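Furniture moving (household robotics)

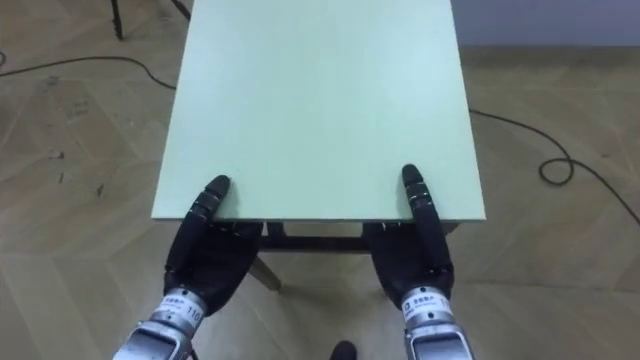

Furniture moving is the branch of household robotics concerned with shifting tables, chairs and other things that people move without thinking. It is held to be nearly solved, and has been since the first Plusance trials. Gripping is the strong point. A pair of jointed hands can clamp a tabletop by its front edge, one long finger above and the rest curled below, much as a person would. Walking off with it is harder, and cables lying across a parquet floor do not help.

In the Rivstead trial, machines made 862 attempts to carry a side table into the next room. Tomás Keogh, who ran the scoring, counted a doorframe strike as a partial success. Critics did not. The Okabe rules, adopted in January, require the table to arrive with all 4 legs.

See also: Dishwasher loading; Stairs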